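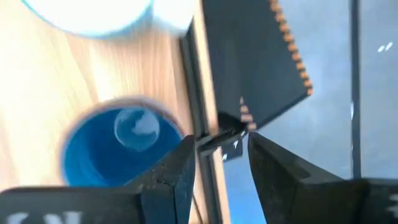

La pinza, con los dedos abiertos al borde de la mesa, vista desde la cámara de la muñeca.

El brazo que Evander Tennant monta en el taller compartido de Hesbridge lleva 113 piezas impresas, sin contar las que acabaron en el cubo. Empezó con un diseño abierto que circulaba por los foros, le cambió la base dos veces y terminó dibujando la muñeca desde cero. En el taller lo llaman Bostar, que es el nombre que Tennant escribió en la primera carpeta de planos y que ya no se ha molestado en cambiar.

El objetivo es modesto: coger objetos de una mesa y dejarlos en otro punto de la misma mesa. Tennant trabajó nueve años reparando maquinaria de envasado y dice que le sobra experiencia con robots que repiten el mismo gesto hasta que se rompe un rodamiento. Quería uno que mirase antes de moverse.

De ahí la cámara pequeña junto a la pinza. La primera versión iba sobre un trípode y veía la mesa entera, pero el propio brazo le tapaba el objeto en el último tramo. Pasarla a la muñeca obligó a rehacer el soporte y a llevar un cable más por el interior del antebrazo. A cambio, los dedos aparecen siempre en el mismo sitio de la imagen y sirven de referencia.

La cámara tiene sus límites. Es de foco fijo, y Tennant la ajustó para que lo más nítido quedara cerca de las puntas. Los recipientes que hay sobre la madera, uno azul y otro blanco con el borde azulado, salen borrosos, y con luz fuerte la parte izquierda del tablero se va casi al blanco. Para localizar un borde redondo basta. Para leer una etiqueta, no.

El presupuesto está apuntado en una libreta: 1.233 euros hasta mayo. La mayor parte se fue en los motores. Los dos primeros, de la marca Werico, los compró de segunda mano y uno tenía juego en la salida, un defecto que tardó tres semanas en localizar porque lo buscaba en el software. La fuente de alimentación procede de una impresora desguazada.

El programa de control, al que llama Shearer, ocupa 2.416 líneas y corre en un portátil viejo. Tennant mueve el brazo a mano con un mando, graba los movimientos y luego los revisa uno por uno. Los que salen torcidos los borra. Suele grabar a partir de las siete de la tarde, cuando se apaga la sierra de cinta y la mesa deja de vibrar.

Queda trabajo. Los dedos, negros y rígidos, resbalan con las superficies lisas, y ha probado fundas de silicona de 2 milímetros que se despegan con el calor del motor. También quiere un aro de luz en la muñeca para depender menos de la ventana. La calibración sigue siendo manual y le lleva más de veinte minutos cada vez que desmonta la pinza.

Tennant piensa publicar los planos de la muñeca cuando resuelva el paso del cable por el codo. De momento lo sujeta con una brida.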